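Larham (sounding rocket program)

Larham is a program of small sounding rockets for the study of materials and fluids in short periods of weightlessness. It is operated by Sampaio, a launch services firm, together with the payload company Uker. The rockets fly from the Hondudo range, on a flat coastal plain used before as a weather station. The name Larham is used both for the program and for the rocket itself.

Background

The program started as a cheaper way to reach weightless conditions than a place on an orbital flight. Drop towers give only a few seconds, and aircraft flights are disturbed by small vibrations. A sounding rocket stands between these methods. It goes up on a steep path, the motor stops, and the payload falls freely until it meets the thicker air again. For Larham this free period is up to 276 seconds, depending on the mass of the payload.

The first proposal had two stages. This was changed during the design work, and the present rocket has one solid motor and a separate payload section, which comes down by parachute.

Vehicle and payload

The payload section can carry 147 kilograms, of which 80 are available to the experiments. The rest is taken by the batteries, the recovery system, the telemetry unit and the gas jets that stop the rotation after the motor is finished. Experiments are mounted on round plates, one above the other, and each plate has its own power connector. A team may rent a full plate or half of one.
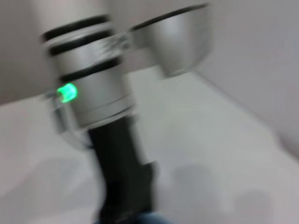
Robot arm with silver joint housing and green indicator light.

Typical experiments concern the mixing of liquids, the growth of crystals from solution, and the movement of heat in metal foams. Living samples are accepted only if they can be loaded late, through a side door in the payload section. Late loading closes 50 minutes before launch.

Operations

Launches take place mostly in November, when the wind at Hondudo is weaker and the sea area under the flight path has less traffic. The count begins before sunrise. If the wind at the upper levels is over the limit, the count is held and may be moved to the next morning. After landing, the payload is brought back by helicopter, and the teams receive their plates on the same day when the weather allows it.

Criticism

The program has been criticized for its strong landing shock. Two crystal experiments were returned with broken samples, and Uker later added a softer ring under the lowest plate. Users have also asked for the flight data to be published sooner. 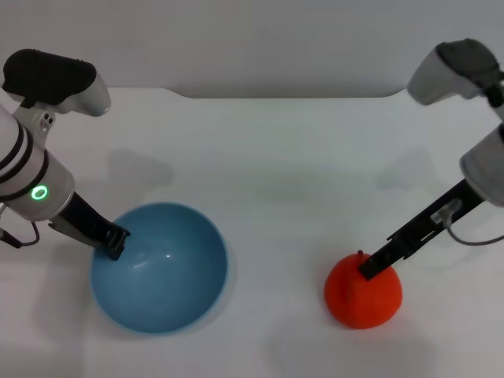
Bleddyn Edwards has written that the softer ring treats the effect and leaves the cause, and that a larger parachute should have been chosen even at the price of some experiment mass. Sampaio answered that a larger parachute would drift too far in the wind and could leave the recovery area.

See also

Drop tower
Parabolic flight
Solid rocket motor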